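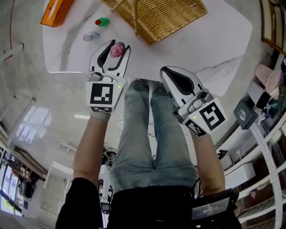 Keisha Haddad asks whether a household that moves to Prendstead in the middle of a season must wait for the next one before joining the produce share. It need not. Shares are offered all season while places remain, and the fee is reduced for the weeks already passed.

Prendstead Produce Share: Frequently Asked Questions
Last updated 14 Jun 2019

What is the produce share?
The produce share is a prepaid weekly box of fruit and vegetables, packed at the Dullelden depot and supplied by 13 member farms. Members pay for the season in advance and collect their box each week from the pickup point named on their enrollment letter.

How much does a share cost?
A full share is $285 for the season. Half shares are available at Dullelden and at Patwary Hall, but not at the smaller pickup points. Payment may be made in full at enrollment or in two equal parts, the second falling due at the midpoint of the season.

May I choose what goes in my box?
The contents are set each week by the packing office according to the harvest. Members may decline up to two items for the whole season by noting them on the enrollment form. Declined items are replaced with whatever is most plentiful that week – usually greens or root vegetables.

What if I cannot collect my box?
Another person may collect on your behalf if they give your member number at the desk. Boxes not collected by closing time are passed to the Tastetti community kitchen and cannot be refunded or carried over. Members who will be away may place up to two boxes on hold, provided that notice reaches the office at least four days before pickup.

Some of my fruit arrived bruised. What should I do?
Soft fruit bruises easily, and slight marking is to be expected. If an item cannot be eaten, please report it within one day of pickup and include your member number. A credit will be applied to your account. Peaches and plums are often packed slightly firm and should be left at room temperature until they give to light pressure.

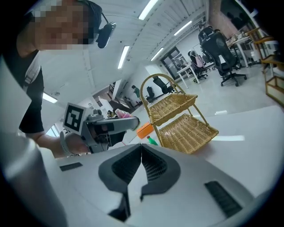

Hand-held gray gripper with a black-and-white marker.

Must I return the box?
Yes. Boxes are to be flattened and returned at the next pickup. Please do not return egg cartons or jars, which the depot is not able to reuse.

When does enrollment open?
Enrollment for returning members opens in February. New members are admitted after that from the waiting list, in the order in which their forms were received.

Whom should I contact?
Questions about payment should be addressed to Gayan Kanagaratnam in the accounts office. All other questions go to Hashini Gazi at the Dullelden depot, extension 3193. Messages left after closing are answered on the next working day.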